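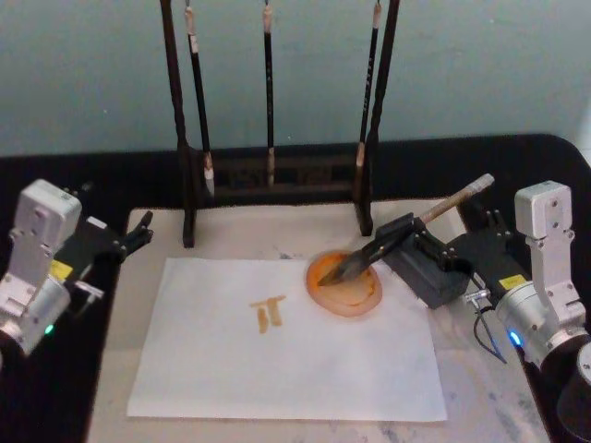
The two-arm writing station, with the right arm's brush in the ink dish.

Bokilus Project: Progress Report 3
To: Stadesau Fund, small equipment grants
From: Kumiko Fukuda, Sampaio Workshop
28th November

Dear Gwenaël Sabatier, and everyone at the Fund who reads these,

Thank you for your patience with this one. I had meant to send it before the holiday week, and then the revised quote from Grulari came in and I thought it better to wait and give you real figures than to send a report full of gaps and follow it with a second one a few days later. You were kind enough to say last time that you like the long version, so I have taken you at your word.

The short version, for whoever has to file it: the equipment you paid for is in use, we have $3,229 of the grant unspent, and I am asking for your approval to move part of that money from one line of the budget to another. Nothing in this report asks for new money. I do want to start a conversation about next year, and that part is at the end.

Where the work stands

When I last wrote, both arms were up on the black table and we were still arguing about what should go between them. We have settled on an arrangement everybody can live with. The paper lies in the middle, the ink dish sits to the right of it where the right arm can get to it easily, and the brush rack stands at the back with the spare brushes hanging from it. The dark block stays beside the dish. We tried a good many other layouts, including one with the rack off to the side, and each time we changed something we lost most of a day teaching the arms where everything had gone. So please picture me standing guard over that table with a roll of tape and a stern expression!

We are working with orange ink for now. My co-workers were a bit doubtful (one of them told me it looked like soup), but it shows up nicely on white paper under our lights, and we can tell a fresh stroke from an old smudge on the table without squinting. Black ink will come back when we get to the demonstration sheets, and I have kept a small sum aside for it.

The characters we practice are very simple ones, a horizontal stroke with a couple of downward strokes under it. I know that may sound modest after so many months. A simple shape is what we need at this stage, though, and it lets us look closely at how a stroke begins and ends. The horizontal strokes have become fairly dependable. The downward ones still vary a good deal from one to the next, and a thick one will sometimes finish in a blob where you would want a clean lift. I have a folder of these sheets going back to April, and I would be delighted to show it to you if you come by, though I warn you that I can talk about blobs for a very long time.
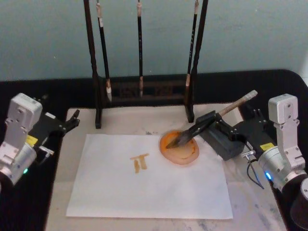
What we have spent, and what it taught us

The largest purchase this period was the second gripper, along with its cable and mounting bracket, and it came in under the estimate. Grulari had a unit in stock and we picked it up ourselves to save on shipping. It matches the first one, so we only need to keep one kind of spare screw in the drawer, and I have come to value that more than I would have guessed when I filled out your application form.

Consumables are where I got the planning wrong, and I would like to own up to it plainly. I budgeted for paper as though we would use it the way a calligraphy class does. A person learning to write fills a sheet, corner to corner, and turns it over. We put one small character on a sheet, left of center, look at it, photograph it, and take it away, because the next attempt has to start from a clean page in the same position. We went through nearly 200 sheets in a single stretch of testing. Paper is cheap, thank goodness, and the overrun is small, but the line in the budget was simply the wrong size and it will stay wrong until we fix it.

Brushes were the other lesson. I had written them down under consumables, next to the paper and the ink, and they don't belong there. A large brush that has been fitted to the gripper and tested is really a piece of the machine. The handle has to be the right thickness for the jaws, and the length matters too, so when we change the brush we have to go back and check the dipping position all over again. I would like to move brushes to the equipment line, where they can be planned for properly, with a spare bought at the same time from the same maker. You will see this in the request below.

We also spent a little on the rack, which I had at first thought of as something nice to look at. It is a lovely dark thing with carved ends on the top bar, and it was the cheapest suitable one we could find -- the plain ones cost more, for reasons I have never understood. I had a plan to replace it with something made of metal profile. After working around it all this time I am less sure. The hanging loops keep the brushes clear of the table, and the feet hold it steady enough. I have taken the replacement out of the plan for now.
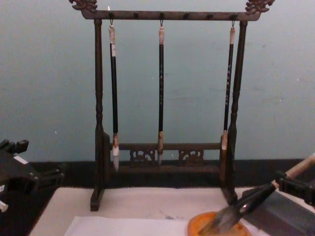 Brush rack and ink dish at the station. The left gripper is empty.

The left arm

You asked after the last report whether we truly need two arms, and it was a fair question that deserves a fair answer. At the moment the right arm handles the large brush and the left arm has its gripper open and nothing to hold. If this were a project about writing one small character, I would tell you that one arm would do and that we ought to sell the other.

The plan we agreed on has the left arm doing the housekeeping: steadying the paper, sliding a finished sheet away, and one day handing over a brush from the rack. The paper handling is first on the list, and it depends on softer fingertips, because the hard ones are too rough with thin paper. Grulari makes a pair that fits our grippers. Their revised quote is $800 for the fingertips, the fitting kit and a half day of someone's time to set them up with us. I asked whether we could leave out the half day and do the fitting ourselves. We could, but then the warranty on the gripper gets murky, and I have learned to be careful about murky warranties.

I also looked into making our own fingertips. We have a friend with a printer and plenty of enthusiasm, and we may still try it for later versions. For the first pair I would feel happier with something tested. If you feel differently, please do say so, and I will go back and write up the homemade option in proper detail.

The request

I am asking the Fund to approve three changes, all inside the existing grant.

1. Release $800 from the unspent balance for the soft fingertips and fitting, as quoted by Grulari.
2. Raise the paper and ink line by $200, which should carry us through April at the rate we are going.
3. Move brushes from consumables to equipment. This changes no totals, and it lets us order a matching spare for the large brush.

The remainder of the $3,229 would stay where it is. I would like to hold it back against repairs through the winter, and if nothing breaks we can talk together about where it does the most good.

There is one thing I have decided not to ask for, and I mention it so that you don't wonder. A height sensor for the paper surface was on our wish list in the first application. It would help us judge how hard the brush presses, and I still want it very much. 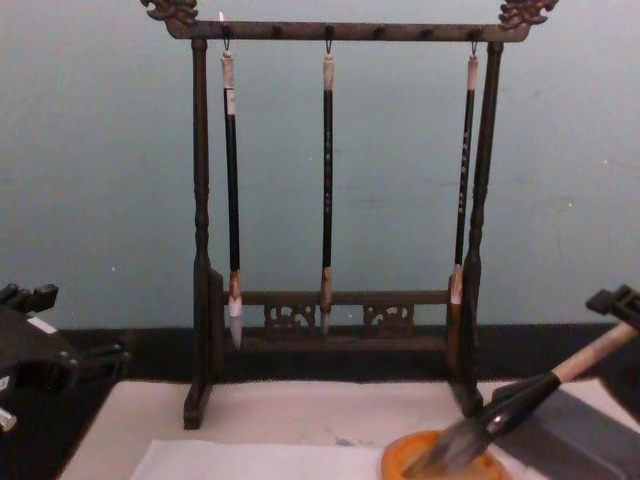 But the sensor needs a bracket above the table, and the bracket would have to clear the rack, both arms and the long handle of the brush when it is tilted over the dish. We measured it one afternoon with string and a good deal of leaning, and every spot we tried was in the way of something. I would sooner sort out the mounting on paper first and bring you a full price, with the bracket included, than buy the sensor now and keep it in a box. The supplier is willing to lend us a dummy housing of the same size so we can check the fit, and I have said yes to that since it costs us only the postage.

Looking ahead

Once the fingertips are on, the next few weeks go to paper handling. I expect it to be slow. Thin paper slides, curls and sticks to things, and I would be surprised if our first idea for moving it is the one we keep. After that we will come back to the downward strokes and the dipping, where I suspect the amount of ink on the brush accounts for more of the trouble than we have admitted so far. We plan to try wiping the brush against the rim of the dish before each stroke, as any teacher would tell a beginner to do.

For next year, I would like to bring you a proposal for a second station at Sampaio. I don't have a price yet and I won't guess at one. What I can promise is that it will have a sensible paper line, that the brushes will be listed as equipment from the start, and that I will ask for the spare parts in the same order as the arms.

If the three changes look all right to you, a short reply by email is enough for our records, and I can place the Grulari order the same day. The quote and the spending sheet are attached. And please do come and see us, Gwenaël, whenever your calendar allows. The kettle is next to the control desk, well away from the ink.

With warm thanks,

Kumiko Fukuda
Bokilus Project, Sampaio Workshop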